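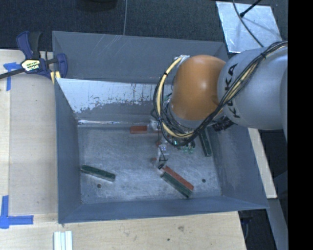
Skodden, 19 April 2022

The comparison of the two grippers continued today on the KUKA arm, with the green and reddish-orange blocks in the grey metal bin. The Junda fingers were assessed in the morning and the Namov fingers after lunch, under the same controller settings. Four picks were recorded for each before the wiring was inspected. The position of the bin is to be kept to the blue tape on the table — any change must be entered in the log. The Jurčo camera has not yet been tried. Its mounting plate remains on order, and the full run of 3,000 picks is planned for August.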